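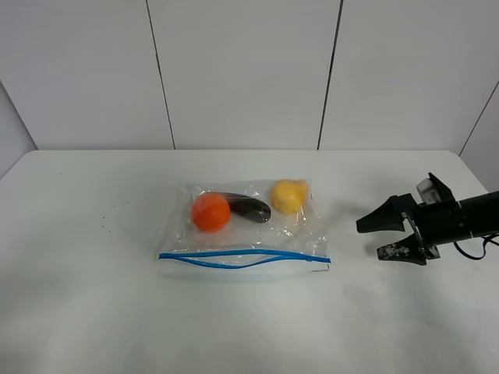
Buying a Robot Is Like Buying a Puppy

The price tag is only the start. Suppose the school in Vutthorpe wants a robot arm that can handle a zip-top bag of fruit. The arm costs $1,684. Everyone cheers. Then somebody reads page 2 of the Mirzaei catalog.

The gripper, the part with two fingers, is sold separately. So an arm without one is a very expensive pointer. Add $212.
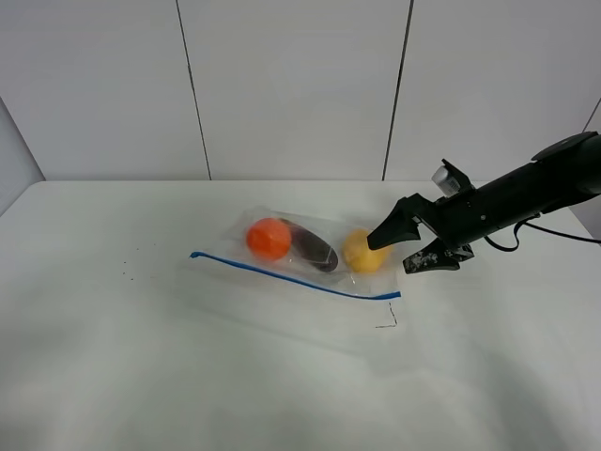
Next come the dull things: a sturdy table, good light, a spare cable. Grown-ups call this a budget, and they sigh when they say it.

What if you only have $1,525? You could save until June. You could share an arm with the school in Gotstead and argue over who gets Fridays. Or you could pack the fruit yourself. Your hands came with fingers included.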